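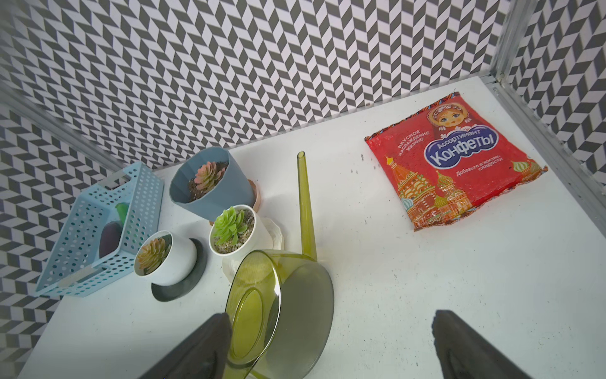 Last updated in April

Posted by Kiran Sachdeva, 7:40 a.m.

Search this blog Go

I finished Kuddale over the weekend. It's a book on river flooding in farm towns, 352 pages long, and I read most of it on the train. The author spent two winters renting a room above a feed store in Skollum, a town that has moved its main street uphill twice.

The early chapters are slow. There is a lot on drainage law, and I skipped some of it. The book gets better once people start talking. One farmer keeps a notebook of every spring the water reached his barn door, and the author prints several pages of it without comment. 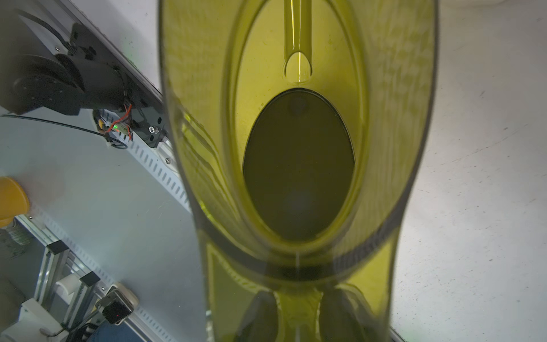
Bimla Negi wrote to me that she liked the drainage law best and thought the interviews ran too long. She grew up near a levee, and she says most books leave out who pays to keep one standing. I went back and read those pages after her note. They are dry, but she has a point about the money.

The chapter on buyouts is the one I would hand to a friend. The town offered to buy 99 houses on the low side of the river. Some owners took the check the first month. Others are still there, with new furnaces up on blocks.
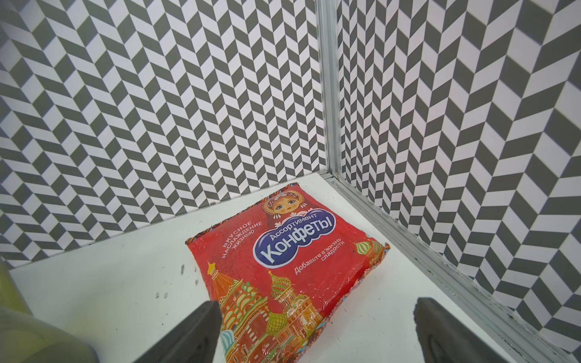 Do you need to know anything about rivers before reading it? A map is enough, and there is a decent one inside the front cover.

I had trouble with the last part, where the writing turns to forecasts and the townspeople mostly drop out. The notes at the back are good, though, and I have ordered two of the older books listed there.
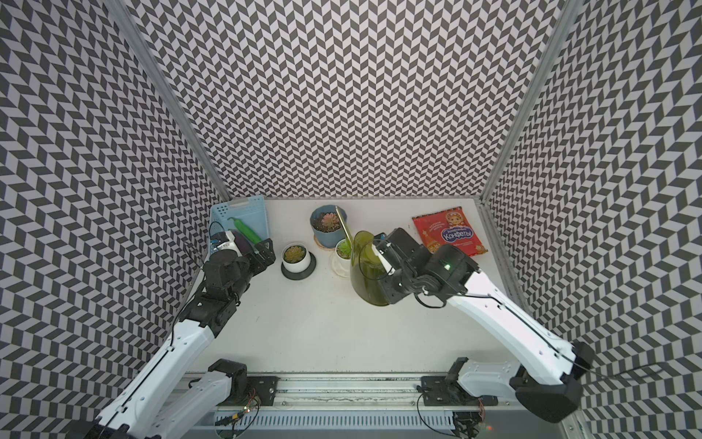 Is the paperback worth waiting for? I'd get the hardcover from the library now, as the paperback has no date yet.

Next up is Lutz Teuber's book on well water, which I have on hold at the branch downtown.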